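Open house at the Grastunen care building

The new care building at Grastunen opened its doors to the public in June, three weeks before the first residents were due to move in. I went with my sister. Our mother is on the list for a place, and we wanted to see the rooms for ourselves before we had to say yes or no to one.

The notice said to come any time between ten and three. We got there a little after ten and the parking lot was already full, so we left the car down by the hardware store and walked up. It's a steady climb. If you're bringing an older relative, drive up first, let them out under the roof at the main entrance, and then go back down to park.

At the door we got a name sticker and a folded floor plan. Tours left whenever enough people had gathered by the fish tank. Ours was led by Raymonde Zacharias, the head of nursing, who had worked for years in the old building across the road and spent a fair part of the tour comparing the two. In the old place, she told us, two residents shared a bathroom and the beds had to be turned sideways to get them through the doors. Both of those problems are gone. Every room is a single with its own bathroom, and she had one of the men in our group stand in a doorway with his arms out to show how wide it was.

The building has 28 rooms on two floors, arranged in a U around a courtyard. The courtyard wasn't finished. There was a path, a row of young trees tied to stakes, and a pile of gravel with a tarp over it. The plan shows raised beds along the south wall, high enough to reach from a chair. My sister asked who would look after them in the summer and was told the activity staff would, with help from any resident who wanted to dig.

We started in the kitchen, which is on the ground floor at the end of the left wing. It cooks for this building and for the meal delivery service in town, 90 lunches a day when everything is running. The ovens and the big dishwasher are from Burnex. The cook had made cinnamon rolls and kept a tray going for each tour. Menus are set two weeks ahead and posted outside the dining room. Supper is at five, which several people in our group thought was early. There's a small kitchen on each floor where residents can get coffee or a sandwich later in the evening, and families can use those too.

The laundry was next and was less interesting, though I did learn that clothes have to be labeled on the inside collar or waistband, and that wool is washed separately only if you ask. Blankets from home are allowed. Rugs are not.

The dining room on the first floor seats everyone from that floor at once. The tables are square and stand apart from each other with plenty of space to get by. The chairs have arms. I sat in one for a few minutes while the group waited for a couple who had gone back for their coats, and it was firm and easy to get out of. The only thing I didn't like in there was the echo. With twenty people talking it was hard to hear our guide, and I mentioned it to her. She said the ceiling panels had been delivered and were waiting for the installer.

Upstairs there's a bathing room with a lift tub and a heated towel cabinet, and next to it a room for the hairdresser, who comes twice a month. The physical therapy room is across the hall. It had parallel bars, a set of practice stairs, and a window looking toward the church.

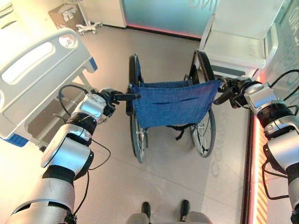 The bedrooms were what we had come for, and we spent the longest time on that part of the visit. The furniture is supplied except for an armchair, a lamp and anything for the walls, which residents bring themselves. What I cared about was whether Mom could get from her bed to a chair and out the door without a lot of turning and backing. She uses a wheelchair most of the day now. The floor is tile in a pale beige, with no carpet for the wheels to drag on, and the wheelchair by the bed was the plain manual kind, with spoked wheels and a blue fabric back, much the same as hers. The bed has a white molded side rail with a long slot in it to take hold of. She has trouble getting her fingers around a thick bar, so I was glad to see that.

The bathrooms have a walk-in shower with a fold-down seat and grab bars on both sides of the toilet. The mirror is hung low and tilts. The call button is on a cord by the toilet, and there's a second one inside the shower.

Closet space is small. It will hold a season's worth of clothes, and the rest would have to stay with family. There's no storage in the basement for residents' things. We asked twice.

Afterward there was coffee in the lobby and a table where you could talk to someone about costs. The line was long, so we took the printed sheet and will call. Visiting is open all day, with the front door locked at eight and a bell after that. Parking for visitors is free but limited, as we had found out. The Vilis bus, number 258, stops at the bottom of the hill and runs every half hour until early evening.

A second open house is planned for when the courtyard is done. My sister wants to go back with a tape measure and find out if Mom's armchair will fit under the window. I'd also like to hear what the dining room sounds like once the ceiling is in.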